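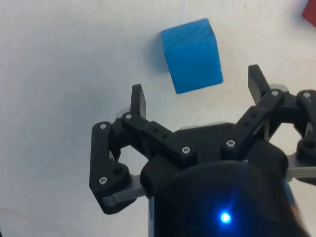

How many blocks do you need to teach a small child to pack up? Three will do, and I'd hold off on the big tub until those go in the basket without a fuss.

Say that slowly and let people write it down. Then tell them a bit about the Tuesday mornings at Wellelard, where we used to tip everything on the mat at once and then wonder why pack-up time went on until lunch. We had lovely toys and far too many of them, and the poor kids had no idea where to begin. I still think of that mat with some guilt! Now it's a cleared table, a light cloth if there's one handy, one basket, and blocks in strong plain colours that a two-year-old can find without hunting. 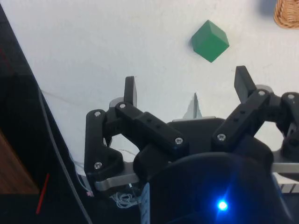

A parent at the Skaltow session told us afterwards that her son wouldn't put anything away unless she named the colour first, and that "green one, please" worked far better than "tidy up now". Pause here and ask if anyone else has had the same. Someone always has, and it's worth giving them almost four minutes, even if we have to skip the song.

Colours also give you an order to go in. Blue, then green, then red, the same every day for a week or two. Children like knowing what's coming (so do I). 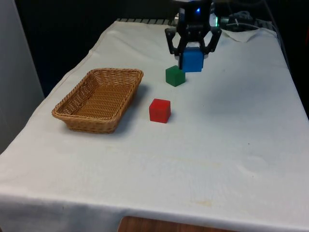

CHOOSING THE BASKET

Pass the two Pastusine baskets along the rows at this point — the deep one first, so people can feel how far a little arm has to reach. Lids are more trouble than they're worth at this age. Mention that the op shop is a perfectly good place to look, and run a hand round the rim before buying for any sharp ends.
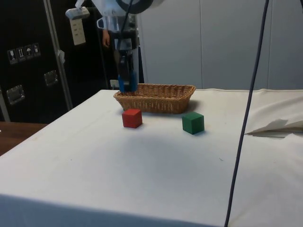
Where you put the basket matters more than what you paid for it. At home I had ours on a shelf for months and packed up every block myself. Keep it on the same surface as the toys, within easy reach. A low woven one with sloping sides is my favourite, and with the red block sitting just by its front corner and the green a little way off to the right, you've got an easy one and a slightly longer one. Start with the easy one, and leave a good gap before you ask for the next.

Questions, then tea. Handouts are on the Vakulenko table by the door.

Last updated: February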